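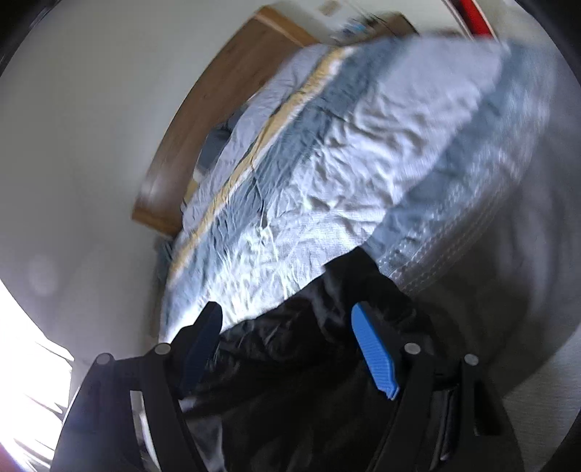

Edvin Åberg는 옷을 침대 위에서 개는 것부터가 문제라고 한다. 이불이 푹신해서 각이 안 잡히니 책상이나 바닥에서 다시 해 보라는 것이다. 글쎄. 집에서 빨래를 책상에 올려놓고 개는 사람이 얼마나 되나. 우리가 쓰려는 안내문은 침실에서 읽힐 물건이고, 나는 침대 쪽을 계속 밀 생각이다.

금요일, 오후 작업 메모.

오늘 주제는 검은 옷, 그리고 부피 큰 겉옷. Vieira 정리법 소책자에는 "어떤 옷이든 세 번 접으면 끝"이라고 되어 있는데 이 말은 처음부터 안 믿었다. 얇은 티셔츠라면 모를까 패딩에 그대로 쓰라니. 검은 천은 뭉쳐 놓으면 어디가 앞판이고 어디가 소매인지 눈으로 가리기 어렵다. 주름 그림자도 다 같은 검정이라 솔기를 손끝으로 더듬는 편이 빠르다. 소책자에는 이 얘기가 한 줄도 없다.

패딩은 모자가 제일 골치다. 소책자대로면 모자를 등판 쪽으로 넘기고 시작하라는데, 먼저 옷 전체가 펴져 있어야 가능한 얘기다. 더미 상태에서 모자부터 잡으면 몸판이 딸려 온다. 내 순서는 이렇다.

지퍼 손잡이를 찾는다. 앞판 위치는 그걸로 안다.
깃을 침대 머리 쪽에 둔다.
소매를 바깥으로 빼고 나서 모자를 편다.
공기는 아랫단에서 깃 방향으로 손바닥으로 눌러 뺀다. 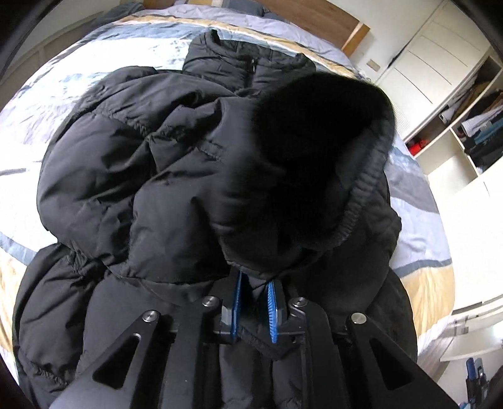 그림 2. 검은 퀼팅 패딩, 구겨진 더미. 모자가 앞으로 넘어와 있음.

Tormod Myklebust는 아예 개지 말고 걸자는 의견. Grudotness 쪽 원고에도 그렇게 적혀 있다고 한다. 옷걸이 자리가 남는 집이면 맞는 말이겠지만, Brirnberg에서 받은 독자 엽서 58통을 보면 옷장이 꽉 찼다는 하소연이 태반이다. 압축팩을 권하자는 말도 나왔는데 충전재가 다시 살아난다는 근거를 나는 아직 못 봤다. Brustbridge 자료에 있다는 표는 출처가 비어 있었음. 보류.

남은 것: 순서 네 줄을 안내문 문체로 고치기. 소매를 먼저 빼는 게 정말 나은지 다른 사람 손으로도 3번은 해 봐야 함. Edvin에게는 책상에서 해 보라고 할 것.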